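Where Do the Small Parts Go? Hardware Waste in Flat-Pack Furniture
Final report, Materials and Society, spring term

Our group wanted to know what happens to the spare screws, dowels and brackets that come with flat-pack furniture.
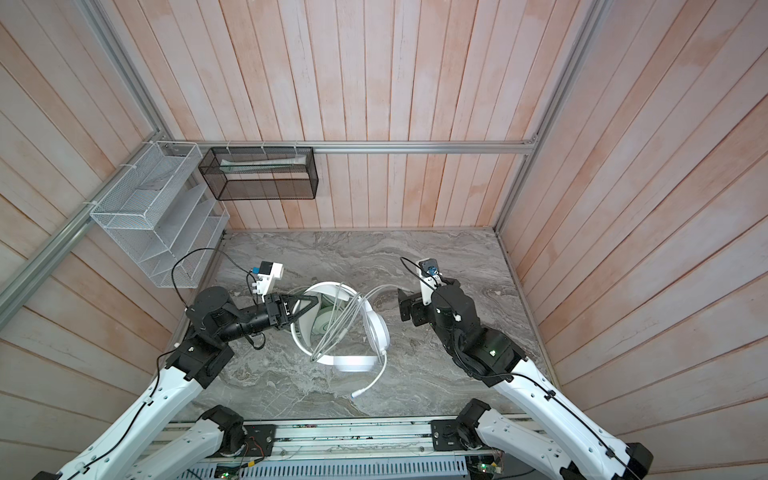 Most households keep them in a drawer and never use them again. We sent a short survey to students in the Kelach and Prollau dorms in March and got 41 replies. Of these, 13 said they had thrown spare parts in the trash within a month of building something. The rest kept them, mostly in a kitchen drawer or the bag they came in.

We then set up a collection box in the Kelach lobby. By the end of April it held 358 pieces. Wood screws were the largest group, followed by cam locks and plastic shelf pins. We sorted everything by hand, which took two evenings - longer than we had planned.

Reuse was harder than collection. The parts were not labeled, and the same kind of cam lock came in several lengths. The Camacho repair shop took the wood screws and hex keys but had no use for the pins. Those are still in a bag in our locker.

Limits: the survey only reached students, who move often and buy cheap furniture. Families may act differently. We also did not weigh the parts, so we can't say how much metal was saved.

If another group continues this, we suggest asking people to write the furniture model on the bag before dropping it off.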